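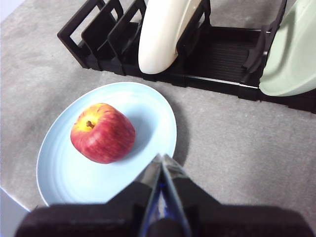 Putting the test in writing was overdue, but a test that only editors can apply is still a closed door, one subscriber objected during the Sunday session, and asked why the person about to be named gets no copy of it. The desk's reply was that a summary goes out with the request for comment. The subscriber did not consider a summary to be the same thing.

Media > Standards > Visit reports

Open day at the Maglaya standards desk: how an anonymous account gets a name

24 shares | 6 comments

Maglaya is the regional daily in Fluresby. It holds an open day for its standards desk every November, and this year's program was given over to one question: when the paper identifies the person behind an anonymous online account, what steps are followed and what record is kept. I attended the full program, which ran from 10 a.m. to late afternoon. The notes below follow the order of the day, with the complaints session moved forward.

Background

Last spring the paper published an article naming the operator of a local account that reposted clips from school board meetings with critical commentary. The account had a large following for a town of this size. The article gave the operator's name, occupation and congregation. It didn't give a street address, but an early web version linked to a business license record that did. The link was removed the same afternoon.

The desk received 852 complaints. Two local clergy groups and a civil liberties group wrote open letters. The word "doxxing" appeared in most of the complaints and was used in at least three different senses, a point the desk returned to several times during the day:

1. Publishing a private address, phone number or similar contact detail.
2. Publishing the legal name of someone who had chosen not to use it.
3. Publishing any personal characteristic, such as religion, that the writer of the complaint thought irrelevant to the story.

Complaints are now coded by sense at intake. Before the spring they were all filed under "privacy," so there is no usable comparison with earlier years.

The naming test

The test is a single sheet. The reporter fills in the first half and an editor from a different section fills in the second. It asks what the account holder has done that is of public interest, whether the story can be understood without the name, how the identification was made, and what harm is foreseeable. Each personal detail beyond the name gets its own line and its own justification. If a line is blank, the detail comes out.

The religion line drew the longest discussion. Under the old practice, a religious affiliation could be included as ordinary biographical background. Under the sheet it has to bear on the conduct reported, and the text of the article has to say how. The desk put the spring article through the new sheet as an exercise. The name passed. Occupation passed. Congregation did not, and neither did the linked record. The published correction covers only the link. A visitor asked whether the congregation would now be removed from the online version as well, and was told the request was under review.

I would have liked a date for that review. None was offered.

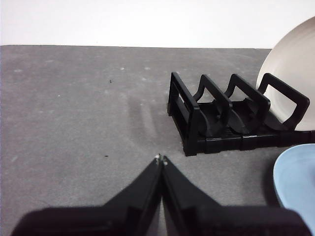 Tabletop and back wall. Gostavska wing, Fluresby.

Link checking

This was the most technical part of the program and, for me, the most useful. Every outbound link in a story flagged as sensitive is now opened and read by a second person before publication. The checker follows the link one step further, to any document reachable from the first page with a single click. Search forms count as a step. If a home address, a personal phone number or the name of a minor is found at either level, the link is replaced with a description of the source in words.

The procedure does not cover material two clicks away. The desk acknowledged this and gave the reason as workload. A trial with a third level produced a delay of 17 minutes per story on average, against 6 minutes for the present procedure. On a breaking story the third level was skipped in practice, and a rule that is routinely skipped was judged worse than a narrower one that is kept.

Archived copies are a separate problem. The early version of the spring article was captured by outside services before the link was pulled, and the paper has no control over those captures. Removal requests were sent and some were honored. The desk would not say how many.

Records are kept in an internal tool called Basberg. Each published version of an article is stored with a time stamp and the initials of whoever approved the change. We were shown the log for an unrelated zoning story, with initials masked. The log is readable and the difference view is clear, although it marks a changed hyperlink only with a small symbol in the margin. Given what happened in the spring, I would expect a link change to be shown at least as prominently as a changed word. I raised this and it was written down.

Requests for comment

The reporter must make contact by at least two routes and must state in plain terms that the paper intends to publish the name. Earlier templates said that the person "may be mentioned." The waiting period is one full working day, and it can be shortened only with a written reason attached to the sheet.

Visits to a home are allowed as a last route. The rules on this are short:

- One visit only.
- Daylight hours.
- No approach to relatives, neighbors or employers for the purpose of leaving a message.
- No recording on the doorstep without consent.

The point about relatives was disputed from the floor. A retired reporter argued that it rules out ordinary verification. The desk distinguished between asking a relative a factual question, which remains permitted with approval, and using a relative to carry a message, which is not. I found the distinction workable on paper. How it would be enforced was left open. 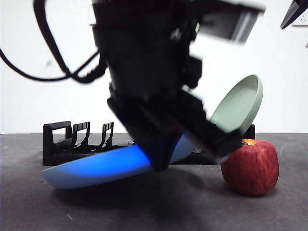
Complaints and appeals

A complaint gets an acknowledgment the same day and a decision within two weeks. Appeals go to a reader panel that meets in the Gostavska wing and can require a correction to be published but can't require an article to be taken down. In the last reporting year the desk handled 2857 items of all kinds, most of them delivery problems and factual errors in listings that had been misrouted.

The panel's decisions are published without the complainant's name. The panel's own members are also unnamed on the website. Several visitors thought this sat badly with the subject of the day. The desk's position is that members may identify themselves if they wish.

Practical notes

Registration is free and closes a week ahead. The entrance is on the river side, and the elevator serves every floor used for the program. Copies of the naming test are handed out at the door but are not online. Questions are taken in writing before each session, and follow-up questions from the floor only if time allows. Lunch is not provided. The afternoon sessions ran late, and the last bus toward the station had left when we came out.

Contact the editors | Copyright, all rights reserved | Back to top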